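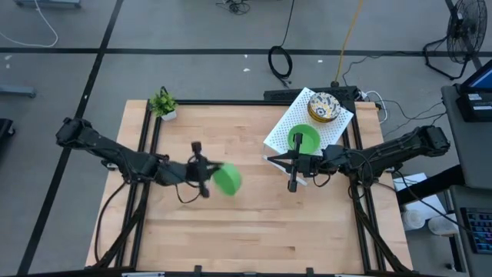

Two arms and the green bowls, seen from the robot's side of the table.

Anything I should know before taking kids to a robot open day?

Posted by Griet Bakker, July 2019

Hi all! My sister talked me into signing up for the open day at Cadwaladr, the robot workshop out past Stallstead, and I'm bringing my two (six and nine) plus a neighbor's kid. The picture is from their sign-up page. From what I can tell the big thing to watch is a robot with two arms moving dishes around on a table, which my nine-year-old thinks is the best idea anyone has ever had, seeing as unloading the dishwasher is her job.

I've never been to anything like this. How close do you get? Is it loud? Is it an all-day thing or are we going to be done in half an hour and stuck looking for lunch? And do they let kids try it, or is it strictly hands in pockets? I tried calling but only got the machine. Also, if someone could explain what it's doing with the bowls I'd love that, because I know I'm going to be asked in the car and I have nothing.

Thanks!

Mirjana Đorđević

We went to the last one and had a really nice time, so go! I'll try to take your list in order, but I ramble.

You stand behind a rope, and it's close enough to see the fingers close on things. Get the six-year-old to the front early, the grown-ups do not move over unless you ask (I asked). The arms themselves were quieter than I thought they'd be, a sort of whine when they swing. The room is another story. It has a hard floor and everybody talks at once, and my youngest had her hands over her ears for the first bit. If yours are the same, bring the ear muffs.

Each demonstration is up to 30 minutes with the talking included, and then there's a break while they set up again. We stayed for two and that was plenty. Lunch is a problem. There was coffee and a plate of cookies and that was it, so we drove back to Stallstead for sandwiches.

About the bowls - when we were there it was picking them up one at a time and putting them on top of each other. Look at your picture, the left arm has a green bowl tipped right over on its side and there's another green one sitting upright on the white board with the holes, next to the stack of patterned ones. One hand holding a bowl, the other hand open beside the next one. I could not tell you which was going where in that particular shot, but on our day the woman running it said getting a round bowl to sit straight inside another one is a lot fussier than it looks. She let the kids guess if it would make it each time. It missed twice and they cheered louder for the misses.

No touching the robot. They did have a little gripper on a handle at a side table that kids could squeeze, and mine stood in line for it three times. Pick up sponge, drop sponge, back of the line.

Oh, and wear real shoes. They turned a man in flip-flops away from the workshop part and he had to wait in the lobby.

Dong-geon Jin

Parking fills up. Use the gravel lot.

Bart Kuipers

I help out at Brellia, different outfit but we do similar evenings, so take this as general advice and check with them.

Ask when you arrive if the arms are being steered by a person or running on their own. Plenty of demos are steered, and a good presenter will tell you straight out. It makes a big difference to what your kids are watching. If a person is steering, get them to look at that person's hands for a minute and then back at the arms. Ours always want to do that bit over again.

Have them watch the wrists too. Everyone stares at the fingers, but tipping a bowl on its side like the one in your picture is wrist work, and you can try it at home with a cereal bowl while keeping your elbow still. That should cover you for the car.

Last thing, stay behind the rope even when the arms are stopped, and hang on to the six-year-old while you're at it. A stopped arm isn't always switched off. If they run late or cancel, Okach has a family evening in September, and last I looked it was 10 dollars a carload.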